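Zollport G2 fingertips review: two months on a two-arm bench

Posted in Reviews, Grippers and End Effectors
By Tzu-hsuan Tsang

We run a small packing cell at Dostirbridge with two arms facing the same table. Both came with the maker's parallel grippers, and for most of the spring we left them alone. The stock fingers are wide and flat, good for picking up a box and bad for getting under a flap. In June I ordered a set of Zollport G2 tapered tips and put them on the left arm only, so I could compare them with stock on the same jobs.

What you get

Two fingers, four screws, a hex key and one sheet of paper. The sheet gives the torque and nothing else. There is no CAD file in the box or on the product page, so I measured the tips myself to get the tool center point right. Plan on an hour for that. The set cost me 301 dollars with shipping.

Fitting

The screws are short and the holes are close to the gripper body. The supplied key is too long to turn fully, so I used a stubby one of my own. After fitting, run the open and close routine again before you do anything else. I skipped it the first time and the controller stopped with a force fault on the first grasp.

Controller settings

We drive both arms from a Fakir controller. It stores a separate profile for each tool, which made this easy. I lowered the closing force for the G2 profile and left the speed where it was. With the force at the stock value the tips left a line in thin cardboard.

How I tested

I ran 552 grasps with each gripper, split between cartons, soft bags and padded cases. The stock fingers were better on anything I wanted held square. The G2 tips dropped 5 small cartons, all of them gripped too near the corner. On flaps and bag edges the G2 tips were clearly better, and I stopped using the stock fingers for those jobs.

The arrangement that works best for us is to hold the cardboard with the right arm and bring the narrow tips in from the left, closed, toward the side of it. The approach needs care. The two grippers end up close together, and the cable loops on both arms need room when the wrists turn.

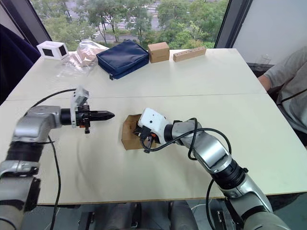

Wear

The ridges still bite after more than 2,000 cycles, counting setup and normal work on top of the test. One screw had backed out slightly when I checked. A drop of thread locker fixed that.

Compared with the Uvham tips

I had a pair of Uvham tips on loan before these. They are softer and kinder to bags, but they bend when you push sideways, and a flap needs a sideways push. For bags alone I would buy the Uvham. For mixed work I prefer the Zollport.

Verdict

Worth buying if you already have a second arm to do the holding. With a single arm I would keep the stock fingers. I am keeping the G2 set on the left and have no plans to change the right – it does its job. Zollport should put a drawing in the box.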